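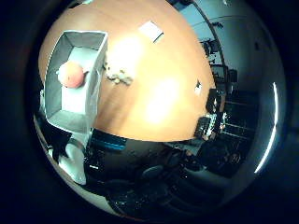 Masking the fisheye before the detector sees it

I spent most of September on a perception bug that I had filed, wrongly, under planning. The grasp planner would be handed a target, compute a reasonable approach, and then refuse to execute it on the grounds that the target was inside the table. The planner was right. The target was wrong.

The wrist camera gives a circular picture with a thick black border and the tabletop bulging through the middle of it. My first pipeline undistorted the full image to a pinhole model, then ran the ball detector on the result. Near the rim this stretches a handful of source pixels over a very large area, and the detector was happy to find round things in the smear. Restricting the undistortion to a narrower field of view fixed that and lost the far corners of the box.

What I do now is run detection on the raw circular image and only project the detection centre through the camera model. Trevor Bloxham suggested this in the spring and I ignored him. The steps in Flosteo, in order:

Apply a static mask for the black surround. It is computed once and stored with the calibration.

Apply a dynamic mask for saturated pixels. The glare on the orange-brown table washes the grain out to nearly white, and a pale card or a scrap of paper has very little contrast beside it. Anything in the saturated region is reported as unknown, never as free.

Detect, then cast a ray through the centre of each detection.

Intersect the ray with the support plane. For an orange-pink ball on the floor of a light-grey cardboard box, that plane is the box floor. I had been using the tabletop for everything, and that was the other half of the bug.

I replayed 1,779 logged images through both versions. The old one put the target below the support surface in 23 of them. The new one did it in 3, all with the ball hard against a box wall, where the detected outline takes in some of the shadow and the centre shifts.

The box walls are still modelled as zero thickness in the collision scene. I have padded them for now and would like to fit them properly from the top rim.

The masking code is in the Flosteo tree under the perception directory. The replay script needs the older log format, so run the converter first.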